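Aug 9, 2025
By S. Nechyporuk

Packing bench check, flat cardboard and box blanks
Erkby unit, small bench with the blue brick walls
Previous check: May

Marks used: OK, ACTION, or N/A. Comments follow each item. Cardboard was out on the bench during the check.

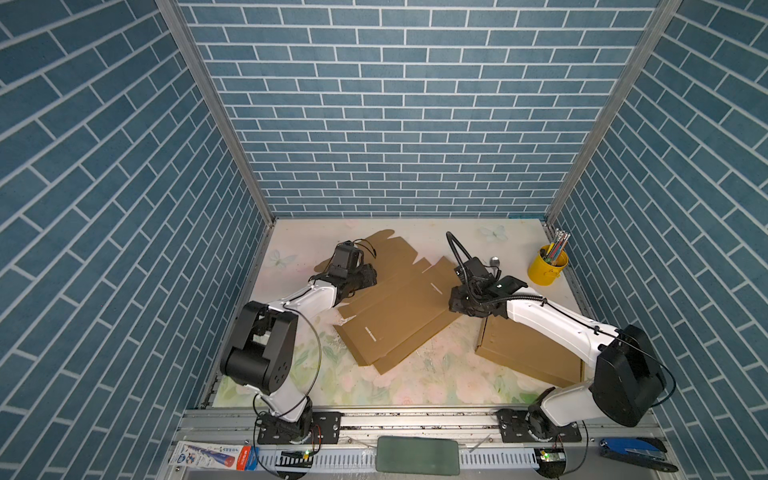
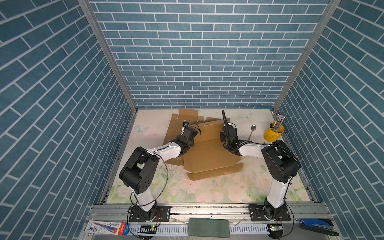 Bench with flattened cardboard on the floral mat, both views.

1. WALLS AND CORNERS

1.1 Wall covering fixed on all three sides. OK
Pressed along the joins by hand. One join at the back had lifted slightly at the May check and has been stuck down again.

1.2 Corner posts upright and tight. OK
No movement when pushed. Bolts not taken out.

1.3 Nothing hung or taped on the walls. OK
The old folding guide has gone. Please don't put it back up, the tape pulls the print off.

2. BENCH SURFACE

2.1 Mat lies flat, no curled edges. OK
Cream mat with the flowers and butterflies. Front edge is the one to watch.

2.2 Mat clean. ACTION
White crumbs and scuff marks in the middle and on the right side, mostly near the cardboard. Brush off first, then wipe with a damp cloth and let it dry before any board goes back on. Do not use the spray cleaner from the Disen cupboard, it takes the colour out of the roses.

2.3 Mat free of cuts. OK
Felt over with the palm. Knives are still not to be used on this bench. Cutting is done at the Plundness table, which has its own board.

2.4 Loose small items cleared. ACTION
Small silver ball found beside the box blank. Put it in the parts tray, and check under the flaps for anything else before the board is lifted. A hard object under a crease will mark the panel.

3. CARDBOARD

3.1 Board fully flattened before stacking. ACTION
The opened box has overlapping flaps and panels in an uneven heap, with a folded tab sticking up near the back. Open each flap out, press the tab down and run a hand along the crease. If a flap will not stay down, turn the board over.

3.2 One piece on the mat at a time. ACTION
A second, rectangular piece was lying near the front right while the large blank was in the centre. Same comment as in May. Spare pieces go in the rack.

3.3 Tabs and slits not torn. OK
Slits checked one by one with a fingertip. Any blank with a torn slit goes to recycling, even if the tab still holds.

3.4 Fold lines scored right across. OK
Bent back and forth once on the large blank. If the board starts to split on the outside of the fold, stop using that batch and write the batch number in the book.

3.5 Board free of staples and old tape. OK
None felt. Tape left on from the first use should be peeled slowly towards the edge.

4. STORAGE

4.1 Stack height in rack. OK
Limit is 500 mm. The stack measured around 250 mm, so there is room for the next delivery if it is split between two shelves.

4.2 Blanks tied in bundles. ACTION
Bundles should be 6 blanks each. Two bundles had been opened and not retied. String is in the drawer under the rack.

4.3 Stock of blanks. OK
Reorder level is 200. Stock is above it. Large size only; the small size has been dropped.

4.4 Rack away from heater and outside door. OK
The bottom shelf still gets damp in winter. Keep it for board going to recycling.

5. FLOOR AND WALKWAY

5.1 No cardboard left on the floor of the room. OK

5.2 Walkway clear to the door. OK
Trolley was parked correctly.

5.3 Recycling cage not overfull. ACTION
Lid would not close. Needs emptying before the next delivery comes in.

5.4 Gloves available. OK
Medium and large both in the box. Thin ones only, the thick pair makes it hard to feel the creases.

ACTIONS TO CLOSE
2.2 brush and wipe mat
2.4 silver ball to parts tray, check under flaps
3.1 flatten heap and raised tab
3.2 second piece to rack
4.2 retie two bundles
5.3 empty cage

Items 3.1 and 3.2 to be looked at again when the next delivery is unpacked. Sheet to be kept in the Erkby folder behind the May one.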